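Progress Report to the Drellow Fund
Submitted by Vasylyna Savchuk, Project Lead, Zisbridge
June 29, 2018

Work this period centered on teaching household tasks by remote control in simulation. Operators at the Dotport office guided the arm through 400 demonstrations, all of which have been stored for training.
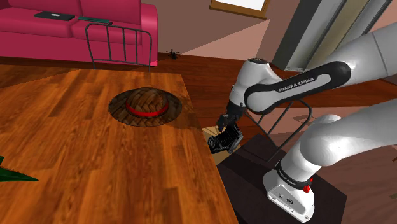 Figure 2. Simulated living room with the Franka Emika arm beside the table and a straw hat on the tabletop.

Two operators completed their training. Delays in the control link slowed the first sessions, and Hrytsenko has supplied a revised driver. We request approval to move the remaining equipment funds to operator hours. The next report will be submitted in October.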